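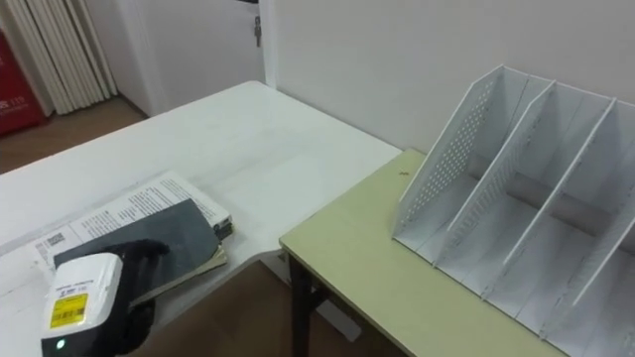 Re: [endville-readers] Sorting the donated books
By Magdolna Pintér
Sunday, 7.40 pm
2 min read

Hi all,

Replying to Tokel's message from this morning, quoted underneath so everyone has it.

> I had a go at the Szénási boxes on Friday night and ran out of steam.
> Do magazines go in with the books or do they get their own pile? And
> what are we doing with the ones that have no price? I left everything
> on the white table, so sorry to whoever comes in next.
> Tokel

Magazines get their own pile. I know we used to shelve them with whatever they were closest to in subject, but they slide about between hardcovers and the corners get bent. When you find a magazine or booklet underneath a book, pull it out before you move the stack. The dark grey book was sitting on top of a white one with its pages poking out past the cover, and if you pick up a pile like that from the book end you lose the bottom half.

Please stack flat, biggest at the bottom, spines the same way. Keep it to 12 in a pile. Any higher and they go over when someone bumps the table.

No price means leave it blank. I will go through those myself. Don't write in the front in pen, even small.

The white table is for unsorted. The lower one with the yellow-green top is for anything that has been checked and is ready to box. I would like to keep them separate this year, as in May we boxed two lots that hadn't been looked through and Rukaletti sent both back. Please wipe down the green one before you put books on it.

Some of the newer magazines have a QR code printed inside. Leave those alone. They don't affect whether we can sell the thing.

Water damage, mould or missing covers go in the recycling bin out the back. If the pages have only yellowed, keep it.

I'll be there from two on Sunday next, and the side door will be open. Bring your own tape if you have any, we are down to the end of a roll.

Magdolna

Comments (3)

Tokel: Thanks, that clears it up. I'll redo the pile I left. Do atlases count as books? A couple of them are wider than the boxes.

Magdolna Pintér: Yes, books. Stand them against the wall for now and I'll find something bigger to put them in.

jb_endville: Can bring tape and a few flat cartons from work. Won't be there till after three.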